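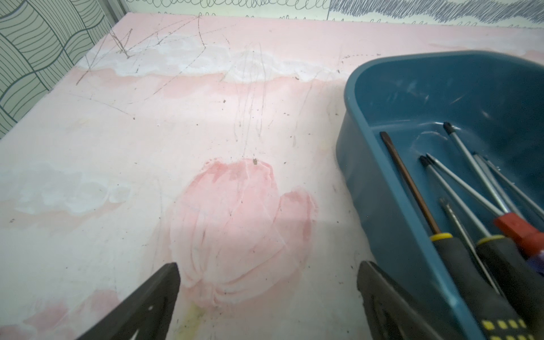
To: Starnance workshop list
Subject: Re: Screwdrivers, and the pink table

Replying to both halves of the message below, as they are connected in my mind.

On the screwdrivers: yes, please leave them in the teal tray. I know the wall rack was suggested again in December, but the rack at Plunton was a nuisance. Half of the hooks were the wrong size for the handles and people put things back wherever there was a gap. A tray can be carried to the job and carried back. It also shows at once whether the set is complete – six screwdrivers go in it and six should come out at the end of the evening.

What I would ask is that nothing else goes in with them. Last month I found picture hooks, a dead battery and 15 loose washers under the handles. There is a jar for washers on the shelf by the door. If the jar is full, start another one.

On the table: I am against sanding it. The tulips and the clouds are painted on, and however gently it is done a sander will take them off before it takes out the deeper scratches. Some of those long marks running down towards the big tulip look to me as if they go below the paint anyway. I would sooner keep a scratched table with flowers on it than have a bare one that is still scratched.

My suggestion is as follows.

1. Brush off the crumbs and specks first, with a soft brush. Dragging a cloth over grit will only add more lines.
2. Wipe with warm water and a very small amount of washing-up liquid. Try it in a corner and look at the cloth. If there is any pink on it, stop.
3. Leave it overnight.
4. Two thin coats of clear matt water-based varnish, with a light rub by hand between them using a fine pad. Please don't use gloss, as it will show up every scratch under the lamp.

I have most of a tin of matt varnish left over from the Kiani shelves and can bring it at 8 on the next open evening. It has a slight milky look in the tin but dries clear. I used it over pale green and the colour did not shift. I have not tried it over pink, so the corner test applies to that as well.

The zigzag scratches towards the one end could be touched in with a bit of matching paint before varnishing. I am in two minds. A near match is often more obvious than the scratch, and the pink is not one flat colour. If somebody with a better eye than mine wants to have a go, fine, but do it before the varnish and leave the clouds alone.

After that we need a mat. The scratching will carry on if people put metal parts straight down on the paint. An offcut of felt or old carpet would do, kept rolled up beside the table. The tray can stand on the mat too.

I don't think we should spend money on this. The 100 pounds in the tools budget is wanted for the vice.

> Two things from the Deneo room.
>
> First, are the screwdrivers staying in the blue-green tray
> or going up on the wall? I have been asked twice and have
> given two different answers.
>
> Second, the pink table is getting very scratched and there
> are always crumbs and bits on it. It would clean up well
> with a sander, and I can borrow one. It would lose the
> flowers, but we could paint it a plain colour that doesn't
> show the dirt. Any objections? If I hear nothing I will book
> the sander for the end of the month.
>
> Also, the key code for room 611 has changed. Ask me for the
> new one, I am not putting it on the list.

Please don't book the sander yet. And could you send me the new code separately – I was locked out of 611 this morning.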